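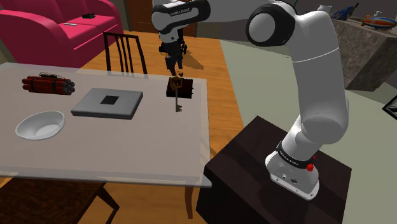 **Bosora to take over Movville bus routes**

5/1/18

Bosora will run all evening and Sunday bus services in Movville from the end of January, under a contract agreed with the town council. The services are currently run by Tivov, which is giving up its local routes to concentrate on long-distance coaches.

Timetables will stay the same until the summer. The last 20 bus from the railway station will still leave at 11.15pm, and stops on Marty Road will not move. Fares are frozen for the length of the first contract year.

Nearly 900 passengers use the evening services each week. Season tickets bought from Tivov will be accepted until they run out and do not need to be exchanged. Passengers with a Tivov smartcard can spend any remaining credit on board, but will not be able to top it up after the changeover.

Bosora is taking on 30 drivers and depot staff from Tivov on their existing terms. The depot behind Marty Road will remain open, with the lost property counter moving to the front office.

Printed timetables will be available at the library, the station and on board all buses. Large-print copies can be requested from any driver.

**Notes to editors**

Bosora runs bus services in Movville and the surrounding villages. The contract does not cover school buses, which are let separately.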